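Fold on the Table, Not in the Basket

A laundry table needs bare surface more than it needs storage. Most people I know pile first and fold later. 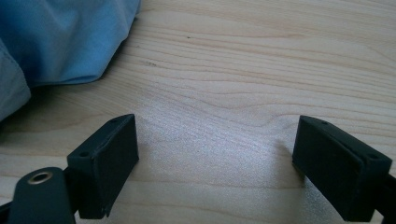 Blue cloth on pale wood, February.

Annapurna Marar disagrees - she wants every piece sorted before folding starts. For two people's washing, that is one handling too many.

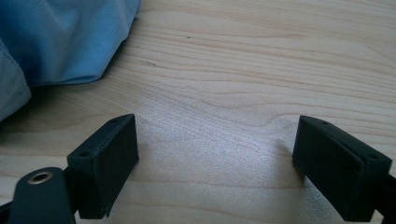 The basket

Perforated sides let air through. Capacity matters less, and a crumpled cloth takes up far more room than a folded one.
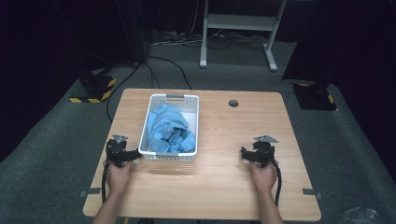
White basket, light blue cloth, unfolded.

I would still fold first.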